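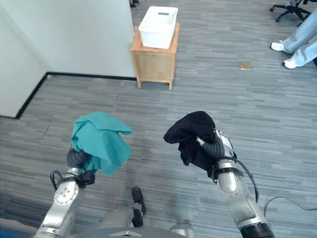

3.2 Matching salvage records to later registrations

The insurer file lists every car and light truck that Dristberg settled as a total loss during the study period and then sold through the Gusthorpe yard. A record enters the file when the claim is closed, and it carries the vehicle identification number, the loss category, the settlement amount, the odometer reading at intake and the buyer account. Sales made by private treaty outside the yard are not covered.

After removing duplicates and vehicles sold for parts only, 390 records remained. Each was matched on the full identification number to the state registration file. Where the full number failed, a second pass used the last eight characters together with model year and body type, and the result was reviewed by hand. Records that still failed were treated as not re-registered, so the re-registration rate given below is a lower bound. Vehicles exported or registered in another state fall into the same group and cannot be told apart from vehicles that were scrapped.

A total of 213 vehicles were matched to at least one later registration. For these, the date of the first registration after sale was compared with the date of the first recorded inspection. A vehicle was coded as "inspected before use" if the inspection came first, as "inspected after use" if the registration came first, and as "no inspection" if none could be found by the end of the observation window. The window closes in October of the final year. Vehicles sold late in the period therefore have less time in which an inspection could be recorded, and the models in Section 4 include sale month to allow for this.

Loss categories were harder to align. Dristberg changed its internal codes partway through the period, and the older scheme does not separate structural damage from heavy cosmetic damage. We followed the mapping proposed by Gallagher and Hong, under which an older record counts as structural if the repair estimate names any frame, pillar or rail item. Tomás Gallagher recoded a random sample of 50 records without seeing the first coding. The two codings differed on 5 records, all of them involving a bent radiator support that one coder had counted as a rail item. The rule was then changed to exclude radiator supports, and the full file was recoded.

Buyer accounts were grouped into three types: licensed rebuilders, licensed dealers without a rebuilder permit, and private buyers. The type was taken from the license shown on the account at the time of sale, even if the license later lapsed. Accounts sharing a mailing address or a bank reference were merged and given the highest license held by any member. Merging reduced the number of single-purchase accounts but had little effect on the share of vehicles in each type.

Disclosure at resale was measured from listing text held in the Arine archive. A listing was coded as disclosing if it used the word "salvage," "rebuilt" or "total loss" anywhere in the title or body, or if the title brand field was filled in correctly. Phrases such as "minor bump" or "has some history" were coded as non-disclosing. This is a strict rule. It will count some sellers as non-disclosing who told the buyer in person or by phone, and the listing archive gives no means of correcting for that. Listings with photographs but no body text were left out of the disclosure analysis and kept in the inspection analysis.

Figure 3. A robotic hand, with jointed silver fingers that end in black fingertips. 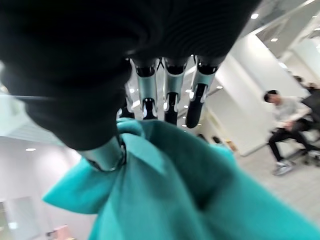
3.3 Outcome measures

The main outcome is a later liability claim in which the matched vehicle was the insured vehicle. Claims for theft, glass and weather damage were excluded. A claim counts once, at the date of loss, whatever the number of parties or payments attached to it. Reopened claims keep their first date.

The second outcome is cancellation of the policy on grounds of misstatement about title status. Cancellations for non-payment were treated as censoring events. Where a notice gave both grounds, the letter sent to the policyholder was read and the ground listed first was used.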